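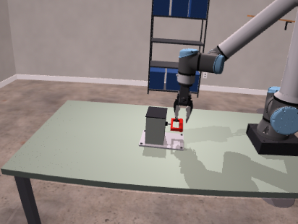
为什么城里的夏夜比乡下热？
文：阿波琳·卡隆（Apolline Caron）

小朋友，你有没有在夏天的傍晚，从乡下的奶奶家坐车回城里？刚上车的时候，车窗开着，风吹进来凉丝丝的，胳膊上说不定还会起一点儿鸡皮疙瘩。车子走啊走，路边的稻田变少了，楼房变多了，等你到家推开车门，一股热气“呼”地扑到脸上，好像有人刚刚打开了蒸包子的锅盖。明明是同一个晚上，明明头顶上是同一片天，怎么城里就这么热呢？

这件事有一个很好听的名字，叫做“城市热岛”。你可以想象一张气温地图，温度高的地方涂成橘红色，温度低的地方涂成蓝色和绿色。涂好以后，城市就像一座橘红色的小岛，漂在一大片凉快的蓝绿色海洋中间。岛上没有沙滩，也没有椰子树（好吧，有些城市确实种了椰子树），可是它真的很像岛，所以科学家就这么叫它了。

那么，这座岛是怎么变热的？我们慢慢说，一件一件来，不着急，你可以先去倒杯水。

先说太阳。太阳从早到晚照着大地，照在什么东西上，什么东西就会把阳光吃掉一部分，再弹回去一部分。吃掉的那部分会变成热，藏在里面。颜色浅的东西，比如白墙和浅色的石头，会弹回去很多阳光；颜色深的东西，比如黑乎乎的柏油马路，胃口可就大了，来多少吃多少，几乎不剩。你在夏天的中午把手放到深色的滑梯上试过吗？哎哟，千万别放太久！旁边浅色的那一块，通常要好得多。

城里有好多好多马路，好多好多屋顶，还有停车场、广场和砖墙。它们白天吃饱了阳光，晚上也不会马上把热吐出来。它们吐得很慢，一点一点地吐，一直吐到半夜，有时候吐到第二天早上太阳都快出来了，还没有吐完。乡下的泥土和草地也会晒热，可是天一黑就凉得快，蟋蟀叫上几声，院子里就舒服了。

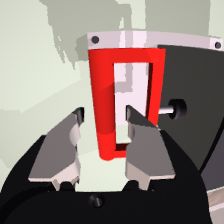
再来说说影子，因为影子是对付热岛的好帮手。阳光是沿着直线走的，前面有东西挡住，后面就会留下一块照不到的地方，那里吃到的阳光少，升温也就慢。影子的边在哪里，常常一眼就能看出来：就像图里那个红色的把手，最粗的那一边，中间的红色又深又暗，到了最下面一截，过了影子的边，红色一下子就亮起来了。马路也是这样的，有树荫的半边颜色暗，没树荫的半边亮得晃眼。下次走在路上，你可以找一找影子的边，左脚踩在里面，右脚踩在外面，站一会儿，说不定两只脚会告诉你不一样的事情呢。

说到树荫，就要说说树了。树可了不起，它会撑伞，还会“出汗”。树根从泥土里喝水，水顺着树干一路往上爬，爬到叶子里，再从叶子上许许多多小得看不见的小孔里跑出去，变成水汽飞到空气中。水变成水汽的时候要带走热，所以树叶周围的空气就凉快了一些。你洗完澡从浴室出来，身上还挂着水珠，是不是会打个哆嗦？道理是一样的。科学家把这件事叫做“蒸腾作用”，四个字有点难写，不过念起来很神气，你可以念给爸爸妈妈听。

草地、池塘和湿湿的泥土也会这样送走热。可惜城里的地面大多盖上了水泥和柏油，下雨的时候，雨水哗啦啦流进下水道，很快就走远了，地面上剩不下多少水可以用来降温。

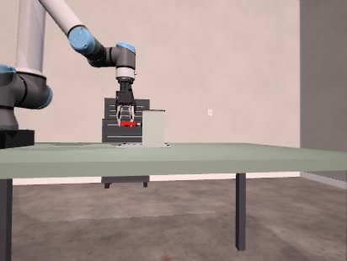
楼房也会帮倒忙。高高的楼一栋挨着一栋，中间的街道就变成了一条窄窄的“峡谷”。白天，阳光照进峡谷里，在墙和墙之间弹来弹去，每弹一次就被墙吃掉一点儿。到了晚上，墙和地面想把热送到天上去，抬头一看，天空只剩下细细的一条，大部分热又撞到了对面的墙上。风也不容易吹进来，它在楼顶上绕来绕去，找不到门。

还有一些热是我们人自己做出来的。汽车的发动机会发热，厨房的炉子会发热，空调更有意思：它把屋子里的热搬到屋子外面去，屋里的人凉快了，街上却多了一股热风。如果你从空调外机旁边走过，一定知道那种感觉，头发都要被吹得竖起来了。

我给你讲一个小镇的故事吧。这个镇子叫洛斯塔迪亚（Lostadia），镇上的小学里有一位纳迪拉老师。有一年九月，天气还热得很，她带着孩子们去量气温。他们从学校门口出发，每走200米就停下来，把温度计举到同样的高度，在阴凉处等它稳定了再读数。大家在晚上八点量，连着量了好多个晚上，最后在本子上记下了251个数字。有一页不小心滴上了西瓜汁，不过字还看得清。

孩子们把数字涂成颜色，贴到一张大地图上。最红的地方是菜市场后面的停车场，最蓝的地方是河边那片老樟树林。有个叫若苏埃的男孩怎么也不相信，因为他觉得自己家门口才是全镇最热的地方。他又跑去量了三次，停车场还是比他家热。他有点儿失望，不过后来他每次经过停车场，都会很骄傲地跟别人说，这里是冠军。

镇上的人看了地图，决定在最红的几条街上多种树。种了好几年，一共种了1,408棵。小树刚种下去的时候影子很小，蹲在下面连一只猫都遮不住，要等它们慢慢长大，树冠一棵一棵连起来，走在底下才会真的觉得凉快。

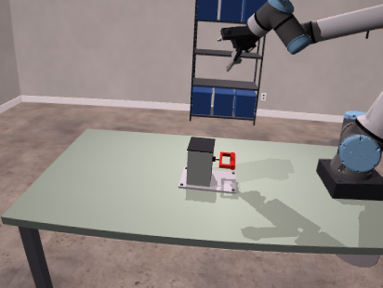 阅读时间：8分钟　|　适合年龄：7至11岁

除了种树，人们还想出了别的办法。有的城市把屋顶刷成白色，让它把阳光弹回去；有的在屋顶上铺一层土，种上草和小花，蜜蜂也会飞来做客。有的停车场换上了带小孔的砖，雨水可以从小孔里渗下去，存在泥土中，等太阳出来再慢慢变成水汽。还有的城市盖新楼的时候，会特意给风留一条路，让河上和山上的凉风能吹到街道里面来。

你也许会问：热岛和大人们常说的“全球变暖”是一回事吗？它们是两件事。热岛说的是城里比旁边的乡下热多少，范围比较小；全球变暖说的是整个地球的平均气温一年一年地往上升，主要的原因是人们烧煤、烧油和烧天然气，让空气里的二氧化碳变多了。不过这两件事碰到一起，城里的夏天就会更加难熬，老人和小宝宝尤其要小心。所以天热的时候记得多喝水，中午少在太阳底下跑，也可以问问隔壁的爷爷奶奶热不热。

在家里试一试

找两个一样的杯子，倒进一样多的凉水，一个用黑纸包起来，一个用白纸包起来，一起放到有太阳的窗台上。过一个小时，请大人帮忙，用温度计量一量两杯水。先猜一猜哪一杯更热，把你猜的写下来，再去量。

如果你还想多玩一会儿，可以做第三个杯子，也用黑纸包好，但是用一本立起来的书给它挡住太阳。把三个杯子的温度都记在本子上，日期和时间也要写好，等到冬天的时候再做一遍，比一比两次的数字。

小词典

热岛：比周围乡下更热的城市地区。
蒸腾作用：水从植物的叶子里变成水汽跑到空气中。
反射：光碰到东西以后弹回去。
平均气温：把许多次量到的气温加起来，再除以量的次数。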